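**Hand-held gripper demonstration** is a way of gathering examples for a learning system in which a person carries a gripper by hand and does the task directly, with no robot arm involved. A camera on the tool records what the fingers face. The recordings are later used to train a policy, meaning a program that picks a robot's next movement from what its camera sees. Supporters call the method cheap and natural. The evidence for the first claim is better than the evidence for the second.

## Background

Earlier collections mostly relied on teleoperation, where an operator drives a real arm from a distance. That work is slow and ties up costly hardware. A hand-held tool removes the arm and lets recording move to any table with enough light. It also removes the arm's limits. A person can reach from angles and at speeds that the target robot can't match, and such examples have to be thrown out or corrected afterward. Published totals seldom say how many were.

## Equipment and setting

The usual tool has two linked fingers with soft or textured pads and a wide-angle camera mounted behind them. Some makers print their name and purpose on the body, as with the units marked "GenRobot.AI" and "Data Acquisition System". Tabletop work is the most common kind, with small household objects, a box or tray, and a cloth in one plain color.

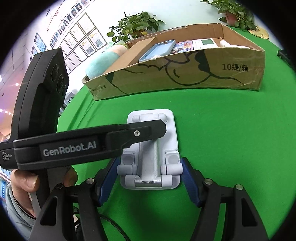 Object choice gets less attention than it should. A rigid item with a flat base is forgiving, while plush toys, paper cups and thin packets are harder to grip the same way twice. Collections that lean on the easy items report better numbers, and readers comparing two projects by success rate alone are often comparing two shopping lists.

## The Riltstead collection

Riltstead is a small tabletop collection planned by Lorraine McPhee and Corey McPhee, who began recording in October. Its first public release, dated 2025-03-05, contains 3,808 demonstrations. The notes divide them into two parts:

- **Jisine** – single-object picks and placements, one operator at a time.
- **Fikre** – work in and around open boxes, where walls and loose cardboard get in the way of the fingers.

Of the total, 530 belong to Fikre. The imbalance matters, as the release is usually cited for its cluttered scenes and most of it has none. Lorraine McPhee has defended the split on the ground that box work takes longer and fails more often. Corey McPhee wrote in the release notes that the failed attempts "should have been kept, and weren't." A later user wanting to teach a robot how to recover from a missed grasp will find very little here to work with.

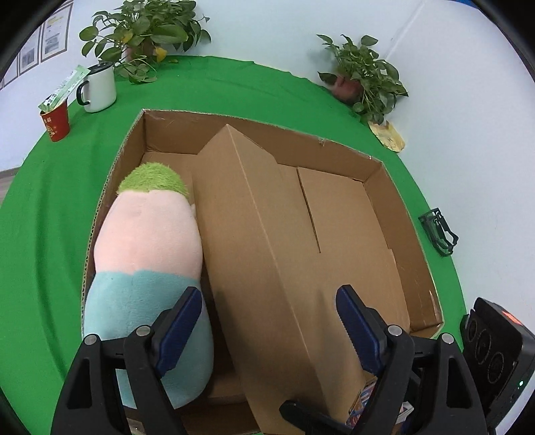
Boxes bring up a second problem. A camera near the fingers sees the contents well from overhead and poorly once the tool drops beside a wall or a folded flap. The operator can look around the tool – the policy can't. An example may therefore record a decision based on something that never reached the camera. Labeling does not fix this, and neither does adding more examples of the same sort.

## Evaluation

The only outside test described in the release notes was run by Fevari, which trained one policy on Jisine alone and another on both parts. Each was given 50 trials. The notes call the second policy "clearly more robust" but don't give the two scores, the object list or the rules for counting a success. Until those appear, the phrase carries little weight.

## Criticism

Most objections concern variety. Thousands of demonstrations recorded at one table share the same light, the same background and often the same pair of hands. Counting them singly overstates what a system can learn from them. Some critics want releases to list

- the number of separate rooms and operators
- attempts discarded, with the cause
- objects held back for testing

Riltstead gives the first and omits the other two.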